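床靠墙布置对墙面局部相对湿度的影响
课程项目报告

指导教师:Raghavendra Unnithan
测量地点:Iyengar 公寓楼,北侧房间

摘要

本项目研究卧室家具紧靠外墙时,家具背后墙面的局部相对湿度变化。测量对象为公寓楼内一间北向卧室,变量为床与外墙的间距,设置两个工况:间距 5 mm 和间距 100 mm。在床后墙面、敞开墙面和房间中部分别布置温湿度测点,采样间隔为 600 s。由实测空气温湿度计算水蒸气分压力,再结合壁面温度得到壁面相对湿度,以 80% 作为霉菌生长风险的判断阈值。结果显示,小间距工况下床后墙面温度低于敞开墙面,壁面相对湿度在后半夜持续超过阈值;大间距工况下超过阈值的时间明显缩短,但在床垫高度以下仍有残留。稳态一维模型能够解释温度差的方向,对夜间湿度峰值的估计偏低。

关键词:壁面相对湿度;表面换热;家具遮挡;结露;霉菌风险

一、背景

采暖季外墙内表面的发霉问题通常归因于热桥,例如墙角、窗洞四周和楼板与外墙的交接处。维修记录中还有一类霉斑出现在墙面中部,位置与衣柜、床头板或床侧的轮廓基本重合。这类部位的墙体构造与周围没有区别,用热桥解释不充分。

已有教材对此的说明比较简短:家具遮挡减弱了墙面与房间之间的对流换热和辐射换热,墙面得到的热量减少,温度随之下降。房间空气中的水蒸气仍可通过缝隙进入家具背后,水蒸气分压力与房间中部接近。温度降低而分压力基本不变,壁面相对湿度因此升高。

床与柜体相比有两点不同。其一,床的下部通常不封闭,空气可从床底进入墙侧缝隙。其二,床上用品本身是吸放湿材料,使用者在睡眠期间释放的水蒸气一部分先被床垫和被褥吸收,随后再向周围空气释放。床侧缝隙处于湿源附近,只用房间平均湿度估算可能产生偏差。

本报告试图回答以下问题:在墙体构造和房间采暖条件不变的前提下,加大床与外墙的间距,能否使床后墙面的相对湿度降到阈值以下;如果不能,剩余的风险集中在什么高度。

二、理论依据

2.1 壁面温度

外墙内表面温度由室内外温差、墙体热阻和内表面换热热阻共同决定。稳态条件下有:

θsi = θi − (θi − θe) · Rsi / (Rsi + Rw + Rse)

式中 θsi 为内表面温度,θi 为室内空气温度,θe 为室外空气温度,Rsi 为内表面换热热阻,Rw 为墙体热阻,Rse 为外表面换热热阻。

家具遮挡的影响体现在 Rsi 增大。若把床垫侧面和缝隙空气层视为附加热阻 Ra,则应以 Rsi + Ra 代替分子中的 Rsi,并在分母中同样加上 Ra。由式可见,墙体本身热阻越小,附加热阻造成的温度下降越显著。保温较好的墙体对家具位置不敏感,老建筑则相反。

2.2 壁面相对湿度

设缝隙空气的水蒸气分压力为 pv,壁面温度下的饱和分压力为 ps(θsi),则壁面相对湿度为:

φsi = pv / ps(θsi)

饱和分压力采用 Magnus 型公式计算。该公式在室内常见温度范围内误差远小于传感器误差,本报告不再讨论其影响。

结露对应 φsi 达到 100%。霉菌生长所需的条件低于结露,工程上常以 80% 为限值,并要求考虑持续时间。短时越限后若壁面能够恢复干燥,风险较小。因此本报告除峰值外还统计越限的连续时长。

2.3 缝隙内的空气流动

床后缝隙可近似为一个竖直窄通道,一侧为较冷的墙面,另一侧为接近室温的床垫。墙侧空气冷却后下沉,床垫侧空气上升。间距很小时,两股气流的边界层相互重叠,整体流量小,传热接近导热;间距增大后,通道内可以形成较完整的对流,房间空气得以从上部进入、从床底流出。由此可以预计,间距与壁面温度之间不是线性关系,存在一个过渡区。受时间限制,本项目只测量过渡区两侧的工况,未确定其具体位置。

三、材料表面与吸湿

床上用品和墙面涂层都具有一定的吸放湿能力。含湿量随空气相对湿度变化,可用等温吸湿曲线描述。织物类材料的曲线在高湿段上升较快,吸湿与放湿过程之间存在滞后,同一相对湿度下放湿过程的含湿量较高。

表面状态对湿交换速率也有影响。起绒或蓬松的表面在其外侧保留一层相对静止的空气,增加传质阻力;平滑致密的表面边界层较薄,但材料内部扩散可能成为控制环节。两类表面在外观上有时难以区分,本项目没有通过目测判断材料的吸湿性能,计算中仅按文献给出的典型织物取值。 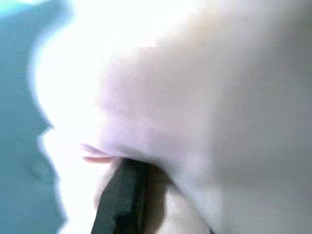
图 1 浅色表面近景,左侧为蓝绿色背景

墙面涂层方面,乳胶涂料的透湿性优于油性涂料。若涂层透湿性差,壁面附近多余的水蒸气不能进入抹灰层缓冲,壁面相对湿度对空气湿度波动的响应更快。反之,抹灰层能削减夜间峰值,代价是白天的干燥过程变长。测量房间的涂料型号未能查到,公寓楼的维护台账中只记有重新粉刷的条目。

床垫的湿缓冲作用按下述方式处理:夜间使用者的散湿量一部分直接进入房间空气,一部分进入床垫。分配比例无法直接测量,在模型中作为可调参数,通过与实测曲线的比较给出取值范围。这一处理会把其他误差一并吸收进该参数,因此所得数值只用于工况之间的比较,不宜作为材料性质引用。

四、测量方法

4.1 房间条件

测量房间为单人卧室,一面为外墙,窗位于外墙一端,散热器设在窗下。床的长边与外墙平行。外墙无外保温,墙体热阻按图纸所列构造逐层计算。房间门在夜间关闭,门下有缝隙与走廊相通。测量期间散热器阀门位置保持不变,窗户按使用者的习惯在早晨开启后关闭。

选择在 3 月测量,主要考虑室外仍有足够低的夜间温度,同时课程安排允许连续占用设备。采暖季中段的条件更不利,本报告的结果对全年最不利情况没有包络作用。

4.2 测点布置

测点分为三组。第一组位于床后墙面,沿竖向设置低、中、高测点,分别对应床底净空范围、床垫厚度中部和床垫上沿。第二组位于同一外墙的敞开部分,高度与第一组对应,用作参照。第三组位于房间中部,测量空气温度和相对湿度。

壁面温度采用贴片式热敏元件测量,用薄胶带固定,并在元件与墙面之间涂导热膏。缝隙内的空气温湿度由小型探头测量,探头用细线悬挂,避免与墙面或床垫接触。间距为 5 mm 时,缝隙中部放不下探头,改为置于缝隙开口处,这一点在误差分析中另作讨论。

床与墙面的间距用硬质垫块控制。垫块设在床架两端,测量开始后不再调整。每个工况开始前先开窗换气,再关闭门窗,使房间达到相近的初始状态。
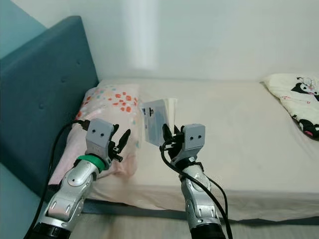
图 2 靠白色墙面放置的床

4.3 设备与数据记录

温湿度记录仪为 Tilberg 型,内部存储,不依赖网络。采样间隔设为 600 s。更短的间隔可以捕捉开门等瞬时扰动,但壁面温度的变化较慢,提高采样频率对本项目的统计量没有明显作用,反而增加电池更换次数。

记录仪在测量前后各进行一次比对:全部探头放入同一密闭容器,容器内放置饱和盐溶液,待读数稳定后记录各探头之间的差值,以房间中部探头为基准作零点修正。比对只覆盖一个湿度点,灵敏度误差没有修正。

数据导出后使用 Grumwood 软件整理,包括时间对齐、剔除更换电池时段和计算分压力。剔除时段未作插值,统计连续时长时以缺口为界分段。

五、结果

5.1 壁面温度

两个工况下,床后墙面温度均低于同高度的敞开墙面。差值在小间距工况下更大,且以床垫中部高度最为明显。床底净空范围内的低测点与参照点差别较小,可以用床底空气流通解释。

敞开墙面的温度曲线对散热器供热变化有清楚的响应。小间距工况下,床后墙面的响应滞后且幅度减小,曲线形态更接近室外温度经墙体衰减后的波动。由此可知,该处墙面与房间的热耦合较弱。加大间距后滞后缩短,但没有完全消失。

5.2 水蒸气分压力

房间中部的分压力在入睡后逐渐上升,清晨开窗时迅速下降,白天维持较低水平。缝隙内的分压力与房间中部总体一致,夜间略高。开窗后两者出现分离:房间中部很快下降,小间距缝隙内的下降则拖得较长。该现象与床垫放湿的假设相符,也可能由缝隙换气慢造成,现有测点无法区分二者。

大间距工况下,缝隙与房间的分压力曲线几乎重合,开窗后的分离也不明显。

5.3 壁面相对湿度与越限时长

小间距工况下,床后中部测点的壁面相对湿度在后半夜超过 80%,并延续到开窗之后。早晨的通风没有使其立即回落,回落开始时房间中部的相对湿度早已稳定。整个测量过程中没有测点达到 100%,即未观测到计算意义上的结露。检查墙面时也没有发现明水。

大间距工况下,中部测点仅在清晨前短时越限,高测点没有越限。低测点在两个工况下差别不大,且在大间距工况中成为床后相对湿度最高的测点。其原因可能是房间下部空气温度较低,加之楼板边缘存在轻微热桥。加大床与墙的间距对这一部位的改善有限。

敞开墙面的各测点在两个工况下均未越限。

5.4 与稳态模型的比较

将测量时段的平均温度代入 2.1 节公式,附加热阻按缝隙空气层和床垫侧面估算,所得壁面温度的排序与实测一致:敞开墙面最高,大间距次之,小间距最低。模型给出的小间距温度略低于实测,推测是因为模型把缝隙视为完全封闭,没有计入床底进入的空气。

对相对湿度的估计则相反。用日平均分压力计算的壁面相对湿度低于实测夜间值,若仅依据日平均结果,会得出小间距工况不越限的错误判断。将分压力改用夜间平均后,偏差减小,峰值出现的时刻仍无法再现。对这一问题需要采用包含湿缓冲的非稳态模型。

六、误差与局限

零点修正后,温度测量的主要误差来自贴片元件与墙面的接触。胶带本身会改变局部表面发射率,并对元件略有保温作用,在敞开墙面上影响较大,在床后影响较小,因此可能使两处温差被低估。

小间距工况的空气探头位于缝隙开口,所测分压力更接近房间空气。如果缝隙深处受床垫放湿影响更强,真实的壁面相对湿度应高于本报告的数值。这一误差方向不利于安全,引用结果时应予注意。

两个工况不是同时测量的,室外温度有差异。报告中以同时刻的敞开墙面作为参照,部分消除了室外条件的影响,但不能消除墙体蓄热的历史效应。更好的做法是在两间构造相同的房间内同步测量,或将工况顺序交换后重复一轮。申请第二间房间时未获得许可,重复测量也因室外温度回升而取消。

使用者的作息没有严格控制。入睡和开窗时刻取自手写记录,精度低于采样间隔所能达到的程度。

此外,阈值 80% 本身是简化判据。霉菌生长还取决于温度、表面营养条件和持续时间,本项目未做表面取样,报告中的“风险”仅指湿度条件满足,不表示已有或必然出现霉菌。

七、讨论

从换热角度看,间距由 5 mm 增大到 100 mm 的作用主要在于恢复墙面与房间空气之间的对流。辐射换热仍然受到床垫侧面的遮挡,所以壁面温度不会恢复到敞开墙面的水平。若要进一步改善,可以把床移到内墙一侧,此时附加热阻的影响基本消失,因为内墙两侧温差很小。

在房间面积有限、床只能沿外墙放置的情况下,保持床底通畅与加大间距同样重要。床底堆放箱体会切断缝隙下部的空气通道,使开放式床架的换热条件接近落地柜体。本项目没有测量床底堵塞的工况,以上判断由 2.3 节的流动分析推得,有待验证。

早晨通风对房间空气有效,对床后墙面的作用滞后。仅以房间中部的湿度计读数判断通风是否充分,可能高估墙面的干燥程度。延长通风时间会带来额外的热损失,也会使墙面温度进一步下降,具体的权衡需要结合供热方式分析。

低测点的结果在立项时没有预料到。最初的测点方案只包括中、高两个高度,低测点是布线时利用剩余通道增加的,缺少楼板表面温度的配套数据。如果后续有人继续这一题目,建议在楼板与外墙交接处补充测点,并记录床底空气温度的竖向分布。

八、结论

在本测量房间和测量时段内:

床紧靠无外保温的外墙时,床后墙面温度低于敞开墙面,壁面相对湿度在后半夜超过 80%,未达到结露。

间距增大至 100 mm 后,床垫高度范围内的越限时间缩短,床底高度处改善不明显。

稳态一维模型可用于比较壁面温度,不适用于以日平均湿度判断夜间越限。

以上结论不能直接推广到有外保温的墙体、落地式床箱或采暖季最冷时段。

附录 A 符号

θ 温度;R 热阻;pv 水蒸气分压力;ps 饱和水蒸气分压力;φ 相对湿度。下标 i 表示室内,e 表示室外,si 表示内表面,se 表示外表面,w 表示墙体,a 表示附加层。

附录 B 数据处理说明

原始记录按测点分别保存,文件中的时间为记录仪内部时钟。比对阶段发现其中一台记录仪的时钟偏慢,已按比对前后的偏差作线性修正。分压力由空气探头的温度和相对湿度逐点计算后再求平均,没有使用平均温度与平均相对湿度的组合。越限时长以连续越过阈值的采样点数乘以采样间隔得到,单个孤立越限点也计入总时长,但不计入连续时长。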